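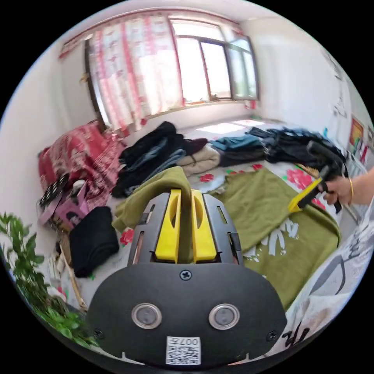
Womberg Clothes-on-Bed, data card

Summary
Womberg is a set of 740 short recordings of clothes being handled on a bed in a home. It was made for one question: can a machine put away a pile of clothes yet? Our answer at the moment is no, but some parts of the chore are closer than others.

How it was recorded
A person works with hand-held grippers with two yellow fingers. The tool marked 007 is used in 51 recordings. The clothes are mixed, and we did not iron or sort them before. 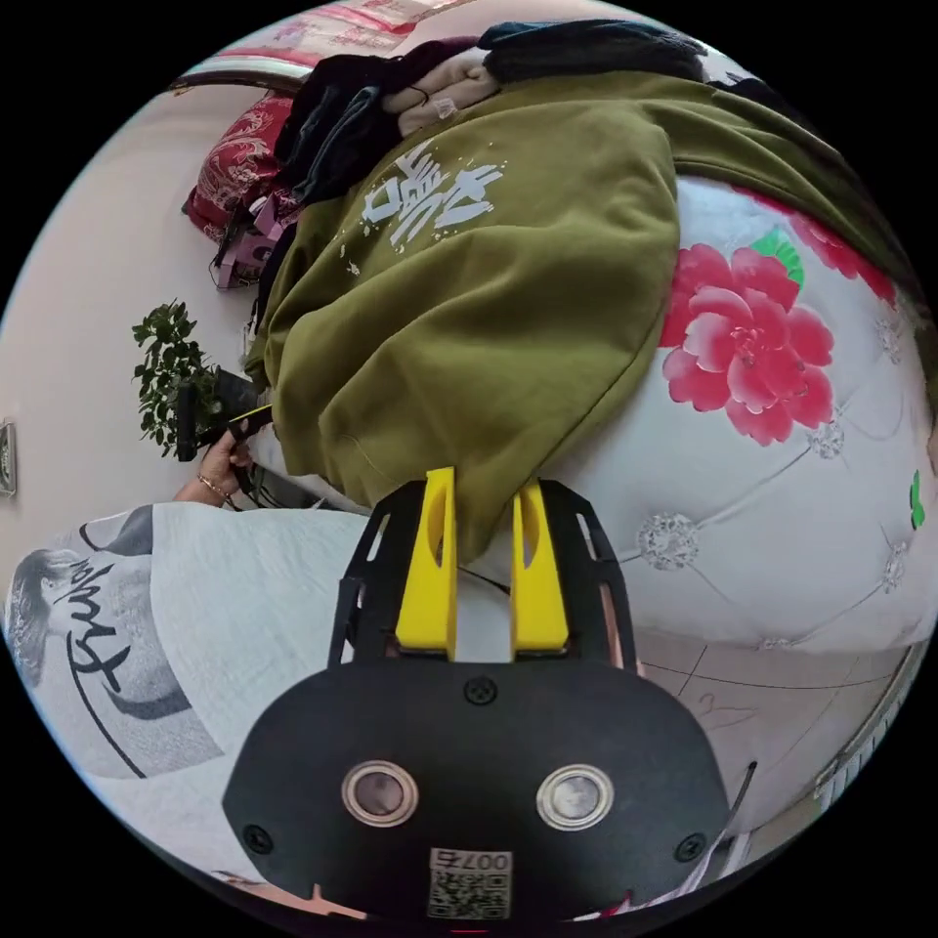

Large soft garments are the difficult ones. A sweatshirt has no fixed shape, and the policy must find an edge before it can fold anything. Our Giletti baseline finds a usable edge often – the second fold is where it fails. It completed 7 garments in the Stubbs test split, and 2 of them were neat enough to keep.

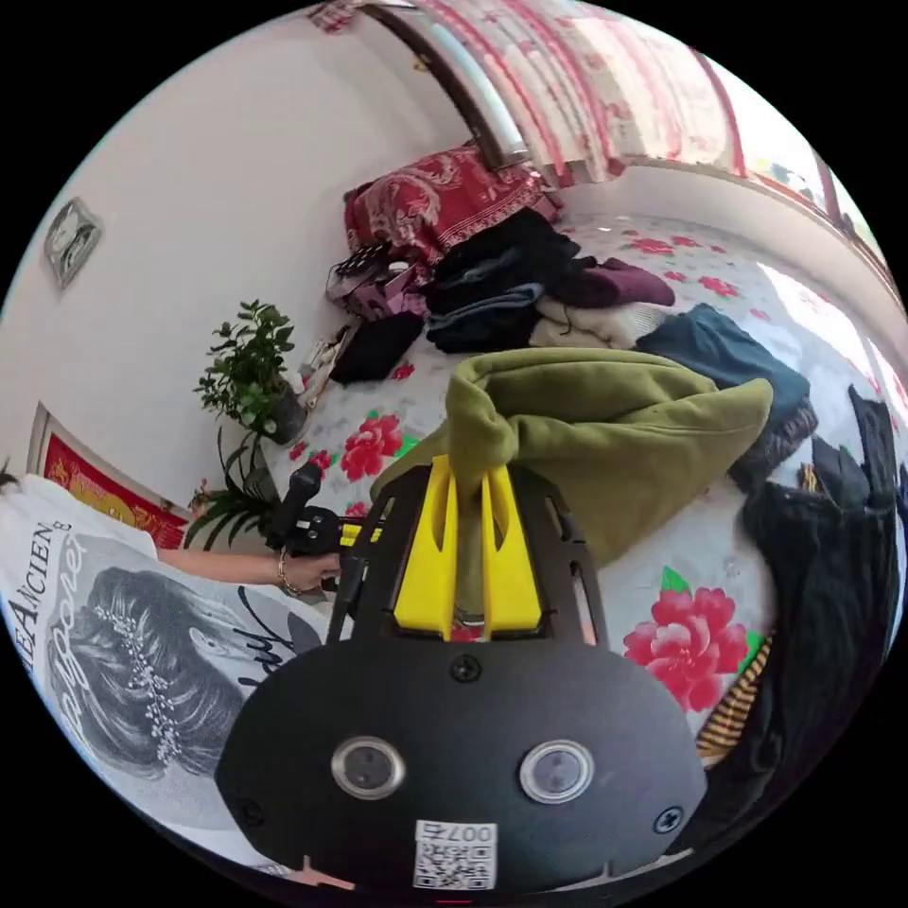 Fingers pinching the edge of an olive-green garment over the flowered sheet.

Known limits
One-handed grasps are more frequent than two-handed ones. Socks are missing. Please do not use Womberg to claim results on hanging clothes; for this, see Goscombe.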